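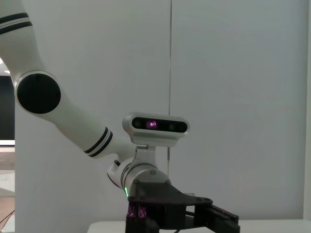 white with black stripes, the exact look I'm after

Ustuvville Small Wheels Forum > Paint and Finish > Striping a curved frame tube

plarnimance_rider
Sunday, August 11, 2019
OK folks, I'm finally painting the old folding bike! The plan is gloss white all over with pairs of black stripes going around the tubes, same idea as in the picture. I love how crisp black on white looks on a rounded surface. I've got 3 cans of white, 12 sheets of sandpaper in different grits and a whole free week. What I can't figure out is how to get the stripes parallel on a tube that tapers. Tape? Decals? Freehand with a steady hand and a prayer?

stripeysocks
Oh this is going to look so good. Tape, 100%. Get the thin stretchy vinyl kind from an auto paint place, it bends around a tube like a dream. Wrap a strip of paper around first and mark where the ends meet so you know you're square. Then lay one long piece of tape, a second one right beside it as a spacer, then a third, and peel the middle.

gearmuncher
Going to disagree. Use decals and clear coat over them. I taped mine in February and got bleed under every single edge. Sanded it back and did it again, same thing.

stripeysocks
Bleed means you skipped the sealing coat! Spray a light pass of the BASE color over the tape edges first, let it dry, then your black. Any bleed is white on white and you'll never see it.

gearmuncher
Huh. I did skip that. Still say decals are easier on a taper, you can warm them up and nudge them.

lestville_lou
Decals lift at the ends where your knee rubs. Ask me how I know. My commute from Lestville is 18 miles round trip and mine were curling by the second month. Paint is still perfect on the other bike.

plarnimance_rider
You guys are the best! So stretchy tape, a light coat of white, then black. How long do I wait on the white before tape goes on it? The can says overnight.

lestville_lou
Longer. I give it a full week if the weather's humid. Press your thumbnail somewhere hidden, and if it leaves a mark, walk away.

gearmuncher
Agree with Lou on that one. And pull the tape while the black is still a little soft, folded back low over itself.

plarnimance_rider
There goes my free week lol. First coat of white goes on tonight, will post when the stripes are done!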